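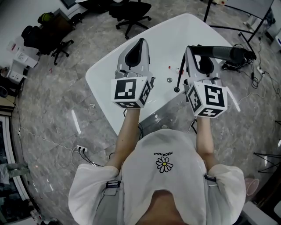
プシェミスル・ソコルより返信：
詳しく書いてくださってありがとうございます。読んでいて、うちの店で去年さんざん悩んだときのことを思い出しました。結論を急ぐようで申し訳ないのですが、最初の数枚はきれいに出て、後になるほど下へ下へとずれていくのであれば、ローラーの汚れや紙の滑りより先に、用紙の種類の設定を見ていただくのがよいと思います。滑りの場合はもう少し気まぐれなずれ方をしますから。いちど、Cesicoを通さずにプリンター本体のテスト印刷だけで長く出してみてもらえませんか。それでずれなければ、機械はたぶん元気です。

受付番号：3816
件名：ラベル印刷の位置が少しずつ下にずれていく
製品：在庫管理ソフト Cesico／ラベルプリンター Plesness
状態：解決済み（経過観察のメモあり）
受付日：2024年11月17日

■最初のお問い合わせ

いつもお世話になっております。花の種と球根を扱っている小さな店で、袋に貼る品名ラベルをCesicoから印刷しています。プリンターはPlesnessの卓上型、ラベルはFosteddenのロール紙で、これは開店のときからずっと同じものを使っています。

困っているのは印刷の位置です。1枚目はちゃんと真ん中に出るのです。次もまあまあ、その次もよく見なければわからないくらい。ところが続けて出していくとだんだん文字が下がってきて、14枚目になると、品名のいちばん下に入れている「まきどき」の行が隣のラベルにかかってしまいます。チューリップの袋に「三月から四月にまく」と書いたラベルを貼りそうになって、さすがにこれはまずいと思い、ご相談することにしました。

自分なりに試したことも書いておきます。順番がばらばらで恐縮です。

・プリンターの電源を入れ直した。変わらず。
・ロールを新しいものに替えた。変わらず。（古いほうが少し残っていてもったいないので取ってあります）
・ローラーを、取扱説明書のとおりアルコールを含ませた布で拭いた。思ったより糊がついていて、拭いてよかったとは思いますが、ずれは変わらず。
・Cesicoの印刷画面で上余白を減らしてみた。1枚目が上に寄りすぎて、後のほうがちょうどよくなるだけでした。
・小分けにして印刷した。これは効きます。ただ、そのたびに送りボタンを押して頭を合わせるので、注文の多い日にはとても追いつきません。

気づいたのは秋の球根の発送が始まってからですが、思い返すと九月にCesicoの更新を入れたあとからのような気もします。夏のあいだは印刷そのものが少なかったので、はっきりしたことが言えず、すみません。夫は「湿気じゃないか」と言いますし、私は私で巻きのくせかなと思ったりしています。どこから見ればよいか教えていただけると助かります。

■サポート窓口より（1回目）

お問い合わせありがとうございます。担当いたします窓口の者です。発送の忙しい時期にご不便をおかけしております。袋に貼る前に気づいてくださって、こちらまでほっとしました。

試されたことを丁寧に書いていただいたおかげで、かなり絞り込めそうです。利用者掲示板のほうでソコルさんからもお返事が届いておりましたので、このページの先頭に載せました。窓口としても同じ見立てです。お手数ですが、次のことを確かめていただけますでしょうか。

まず、本体だけのテスト印刷です。電源を切り、送りボタンを押したまま電源を入れ、ランプが点滅したら指を離してください。模様のついたラベルが続けて出てきます。しばらく出したら、もう一度ボタンを押すと止まります。最初のほうと最後のほうを並べて、模様の位置を見比べてください。

次に、Cesicoの「印刷」から「用紙の詳細」を開き、「用紙の種類」と「ラベル間隔」に何と入っているかをお知らせください。まだ何も変えず、そのまま書き写していただくだけで結構です。画面がうまく見つからないときは、左下の歯車の形のところから入ることもできます。

それから、ラベルとラベルの隙間を定規で測っていただけるとありがたいです。台紙が見えている部分の、縦の長さです。目盛りの読みやすいところで大丈夫です。

■お客様より

早速ありがとうございます。ソコルさんにもどうぞよろしくお伝えください。機械が元気かもしれないと聞いただけで、ずいぶん気が楽になりました。

テスト印刷、しました。ボタンを離すタイミングがわからず一度失敗しましたが、やり直したらうまくいきました。驚いたことに、最初も最後も模様の位置がぴったり同じです。夫が横から見て「湿気じゃなかったな」と言っておりました。

用紙の詳細は次のとおりでした。
用紙の種類：連続紙
ラベル間隔：2 mm

隙間を定規で測ったら3 mmでした。何か所か測っても同じです。ロールの箱にもそう書いてありました。箱を先に見ればよかったですね。

連続紙という言葉は初めて見ました。うちのはラベルが一枚ずつ分かれているので、違うような気がするのですが、触ってよいものかわからず、そのままにしてあります。

■サポート窓口より（2回目）

確認ありがとうございました。原因がわかりました。お気づきのとおり、「連続紙」が違っています。

Plesnessのプリンターは、ラベルの隙間を小さなセンサーで見つけて、一枚ごとに頭の位置を合わせ直しています。テスト印刷がきれいだったのは、本体がこの方法で動いていたためです。一方、Cesicoから「連続紙」として印刷を送ると、センサーを使わず、画面に入っている長さのぶんだけ紙を送ります。隙間の値が実物より1 mm短いので、一枚進むごとに1 mmずつ足りなくなり、その不足がたまっていきます。上余白を変えても全体が動くだけで、ずれ方そのものは変わりません。

九月の更新についても調べました。更新のときに、用紙の設定を引き継がず初期値に戻してしまう場合があることを、こちらで確認しております。思い返してくださったとおりでした。ご案内が行き届かず、申し訳ありませんでした。

直し方は次のとおりです。

1. Cesicoの「用紙の詳細」で、用紙の種類を「ラベル（隙間あり）」にする。
2. ラベル間隔を3 mmにする。
3. 「この用紙を名前をつけて保存」を押し、わかりやすい名前をつける。上書き保存だけですと、次の更新でまた戻るおそれがあります。
4. プリンターのふたを閉めた状態で「センサーの調整」を実行する。白いラベルが何枚か送り出されますが、故障ではありません。
5. いつもの品名ラベルを続けて印刷し、終わりのほうの位置を見る。

調整のときに出てくる白いラベルは、手書き用に取っておかれる方が多いようです。私も実家に送る荷物に使っております。

■お客様より

直りました。うれしくて、必要もないのにヒヤシンスのラベルを余分に出してしまいました。最初から最後まで、「まきどき」の行が自分のラベルの中に収まっています。

用紙には「Fostedden 種袋」と名前をつけて保存しました。上余白は私が前にいじったままになっていて、全部が上に寄って出たので、元の値に戻しました。これは自分のせいです。

ついでに伺ってもよいでしょうか。送り状用に、Kowalczykという別のメーカーのロールもときどき使います。こちらに替えたとき、また調整が要りますか。それと、ふたを開けて閉めると最初の一枚だけ白いまま出てきます。前からそうだったように思うので、気にしなくてよければそのままにします。

■サポート窓口より（3回目）

よかったです。ヒヤシンスの分まで、ご報告ありがとうございます。

Kowalczykのロールに替えるときは、そちらの用紙も別の名前で保存しておいていただき、最初の一回だけ「センサーの調整」をお願いします。台紙の厚みや透け方がメーカーによって違うため、同じ調整のままだと隙間を見落とすことがあります。もし戻したときに位置が落ち着かなければ、もう一度調整していただいて差し支えありません。紙の裏に黒い印が刷ってあるものは種類の選び方が変わりますので、そのときは箱の表示を見てお知らせください。

ふたを閉めたあとの白い一枚は、隙間を探し直すために送っているもので、そのままで問題ありません。どうしても惜しいときは、本体設定の「ふたを閉じたときの動作」を「何もしない」にできますが、次の印刷の頭がずれることがありますので、発送の時期はいまの設定をおすすめします。

■プシェミスル・ソコルより追記

直ったと聞いて安心しました。差し出がましいのですが、一つだけ。保存した用紙の設定は、書き出しておくと後で楽です。「用紙の詳細」の右上に「書き出し」があります。うちでは店のパソコンを替えたときに全部入れ直すことになり、隙間の長さを測るところからやりました。いまは定規の値を紙に書いて、プリンターの横にも貼ってあります。それから、ローラーについていた糊の件、拭いたのは無駄ではないと思いますよ。うちも球根の季節の前には必ず拭いています。

■窓口内メモ

・更新後に用紙の種類が「連続紙」に戻る件は、開発の担当へ報告済み。次の案内文に「更新後は用紙の詳細を確認」の一文を入れてもらうよう依頼。
・ヘルプの「印刷がずれる」のページが上余白の説明から始まっている。一枚目から同じだけずれる場合と、だんだんずれる場合を先に分けて書くよう、直しの希望を出した。
・お客様はKowalczykのロールの調整をこれから行うとのこと。続きのご連絡があれば、この受付番号のまま再開する。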